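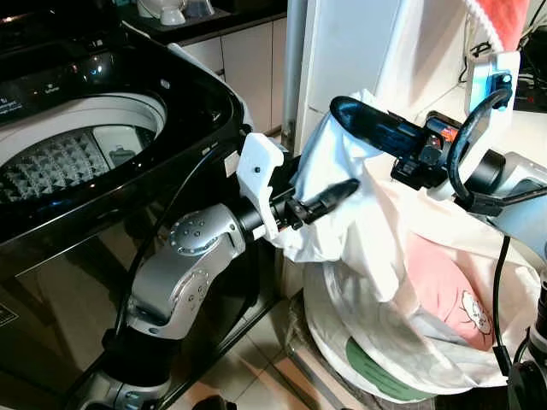
Stotport, le 15/03/22

Bonjour et bienvenue chez Nygård ! Je m'appelle Bogumił Piątek, je suis teinturier de laine, et cette page est censée vous expliquer qui je suis. La précédente datait de l'ouverture, elle parlait d'un catalogue de 13 couleurs et d'une boutique « bientôt en ligne », il était temps de la refaire.

Je teins des écheveaux à la main, pour le tricot surtout, un peu pour le crochet et le tissage. J'ai commencé chez moi, dans la cuisine, avec des pelures d'oignon et un vieux pull détricoté (le jaune était superbe, le pull beaucoup moins). Puis des amies m'ont demandé un écheveau, puis leurs amies, et j'ai fini par louer un local à Stotport, deux rues derrière le marché couvert. Nygård, c'est le nom du hameau où j'ai passé un hiver à apprendre le métier – le g ne se prononce presque pas, mais dites-le comme vous voulez, je réponds à tout.

Aujourd'hui le nuancier compte 194 coloris. C'est trop, je sais ! Chaque automne je me promets d'en retirer une vingtaine et chaque printemps j'en ajoute. Les plus demandés restent les bleus, surtout la gamme Skelness, quatre nuances assez froides que je refais presque toutes les semaines. Grullasstead, c'est ma grosse laine à chaussettes et à bonnets, un peu rustique, qui gratte un tout petit peu au premier essayage et s'assouplit très bien ensuite.

Côté teinture, je travaille en petits bains, quatre écheveaux à la fois. Deux bains d'un même coloris ne seront donc jamais tout à fait pareils. Si vous tricotez un pull, commandez toute la quantité d'un coup, ou bien alternez les écheveaux tous les deux rangs, c'est ce que je fais moi-même. Pour le lavage : eau tiède, lessive douce, on presse sans tordre et on sèche à plat. Le rouge garance dégorge un peu les deux premières fois, lavez-le seul.

En février j'ai expédié le 3 000e colis depuis l'ouverture, et j'étais tellement content que j'ai glissé un écheveau de plus dedans sans prévenir. La dame m'a écrit pour me signaler une erreur de stock !

L'atelier est ouvert le jeudi et le samedi matin. On peut toucher, comparer à la lumière de la fenêtre, apporter un ouvrage raté pour qu'on regarde ensemble où ça coince. Je donne aussi des cours de teinture végétale, par tout petits groupes – les dates sont sur la page Ateliers, prenez un tablier auquel vous ne tenez pas.

Pour les commandes spéciales (mariages, chorales, une équipe de curling une fois), écrivez-moi par le formulaire, je réponds le soir, parfois tard.

À bientôt,
Bogumił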